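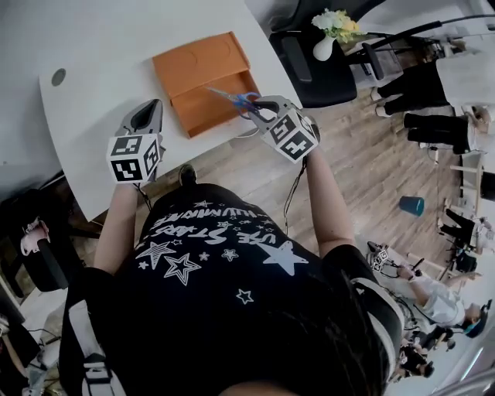 Section 4. Running the Visitor Demonstration

Use this section when you set up the Ludard hand-held grippers for an open day, a school visit or a customer tour. It assumes the grippers have been unpacked and charged as in Section 2 and that the Mowat recording software is installed.

4.1 Before visitors arrive

1. Clear the demonstration table except for the items on your task card. The standard card uses a pair of scissors and an open cardboard box.

2. Check the marker cube on each gripper. All faces must be clean and flat. Wipe with a dry cloth only.

3. Plug in both gripper cables and run each one back along the forearm. Leave enough slack for the operator to reach the far side of the table.

4. Put on the shoulder strap and adjust the buckle so that the strap lies flat. Tie back long hair if it can reach the cables.

5. Start Mowat and select Demo. The screen shows Left OK and Right OK when both grippers are found. If one is missing, unplug it, wait 60 seconds and plug it in again.

Note: Demo mode stops saving after 200 takes. Export the day's takes before you reach that number, or the oldest ones are overwritten.

4.2 Showing the task

1. Stand facing the table with both grippers in view of the head camera. Hold still until you hear the tone.

2. Close the right gripper on the scissors. Squeeze slowly. The fingers bend around the object and do not need full force.

3. Lift the scissors clear of the table and move them over the box.

4. Steady the box with the left gripper if it slides.

5. Lower the scissors into the box and open the fingers. Lift both grippers away before you press Stop.

6. Play the take back for the visitors. The two marker cubes are outlined on the screen while the software can see them.

CAUTION: Use scissors with blades no longer than 3 inches when visitors are taking part. Keep the points turned away from the operator and from anyone across the table.

CAUTION: Do not hand a gripper to a visitor while it is holding something.

4.3 Letting visitors try

1. Take one visitor at a time. Help with the strap first, then the grippers.

2. Swap the scissors for the foam block if the visitor is a child.

3. Let the visitor open and close both grippers a few times before you start a take.

4. Keep people who are waiting out of the operator's reach. If several stations are running in one room, leave a clear walkway between them and keep bags off the floor.

Note: Error 19 means a marker cube has been out of view too long. Ask the visitor to bring both hands back over the table, then start the take again.

4.4 Packing up

Export the takes, shut down Mowat, and unplug the grippers at the connector. Do not pull on the cable. Store them with the fingers open.

Written by Perla Gallegos. Checked by Niall Nisbet. Last revised March 1, 2026.

Was this page useful? 19 Yes | 3 No
3 comments

We use cookies to remember your language and manual version. Accept | Settings

© Ludard | Contact support | Back to top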